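Product Review: Lileo Height-Adjustable Folding Table
Prepared for the Virk Community Learning Network, Equipment and Furnishings Program
Reviewer: Imani Boateng

Purpose of the review
The Network's member centres have asked for guidance on replacing the fixed-leg tables purchased when the Lallodville branch first opened. The Lileo was one of two models shortlisted by the purchasing office, the other being the Flinino Classic. Two units of the Lileo were placed in general use at Lallodville from February to May and were used for homework clubs, tax clinics, quilting groups and the seniors' lunch program. The Flinino was assessed over the same period and is mentioned here only where a comparison is useful.

Assembly and delivery
The tables arrived flat-packed in heavy cardboard with moulded corner protectors. The legs attach with eight bolts, and the hex key supplied is adequate, though staff preferred their own. One unit was delivered with a scuffed foot cap. The supplier sent a replacement without charge, but it took more than three weeks to reach the branch.

The instruction sheet is printed in English and French. The diagram for the crossbar shows the bracket reversed, an error that should be corrected before the product is recommended to centres without maintenance staff.

Height adjustment
Each leg adjusts through five positions by means of a spring pin. The mechanism is sound and did not slip during the trial. Changing the height requires the table to be turned on its side, and at 200 per cent of the weight of the Flinino this is a task for two people. Centres that expect to alter heights between morning and afternoon programs should take this into account.

At the lowest setting the table suits children of primary school age. At the highest it serves comfortably as a standing workbench, and the quilting group favoured it for cutting fabric.

Surface and cleaning
The top resisted coffee, poster paint and washable marker. Permanent marker left a faint shadow that was removed with isopropyl alcohol. Glare from overhead lighting was raised by two tax clinic clients, and a matte finish would be a welcome option – the manufacturer does not offer one at present.

The edge banding remained intact on both units. On the Flinino, a short length had begun to lift at one corner by the end of April.

Storage
Folded, the Lileo is 87 millimetres deep. It does not nest with other tables, and the optional storage trolley, priced at $98, is in the reviewer's opinion a necessary purchase for any centre holding more than four.

Cost and recommendation
The unit price of $410 is high for a folding table, and the trolley adds to it. Against this, the steadiness of the frame and the durability of the top are clearly better than those of the cheaper model. The Lileo is recommended for rooms where tables stay in place for most of the week. Centres that clear the floor daily will find the Flinino easier to manage.

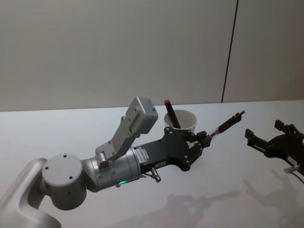
Orders placed through the purchasing office should specify the corrected instruction sheet and a spare set of foot caps. Branches wishing to try a unit before ordering may arrange a loan from Lallodville, subject to program bookings.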